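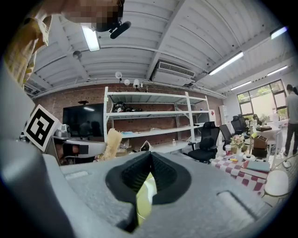 Chapter 4
Finishing What You Start

Most of us have a drawer, or a shelf, or a corner of the closet where half-done things go to wait. A language course with the first six lessons filled in. A scarf that stops somewhere near the elbow. When Kaja Pētersons began teaching her evening class on personal habits, she asked her students to go home and write down every project they had begun and set aside, and one man came back the next week with 44 of them, neatly numbered, and a look of real alarm on his face!

I mention him because I suspect you may feel a little of that alarm yourself as you work through this chapter, and I would like you to know from the start that you are in very good company. Starting is pleasant. A new notebook smells nice, friends are encouraging, and the hard middle part is still far away. Finishing asks for something different from us, and it is a skill that can be practiced like any other (slowly at first, and with a good many stumbles).

In the pages ahead we will look at why our interest tends to fade when it does, and how to tell a project that needs more patience from one that ought to be let go. We will meet the owners of Cindesari, a small bakery that spent three Decembers almost opening a second shop. We will also try the Urnen method, in which you give an unfinished task 20 minutes a day, always at the same hour, until it is either done or honorably dropped.

Before you read on, take a sheet of paper and make your own list. Leave out work that other people assigned to you, and don't worry about putting it in order. Then circle one item, preferably a small one, and keep the sheet inside the cover of this book. You will need it for the first exercise in Section 4.1.

Key terms: open task, false finish, stopping point, honorable drop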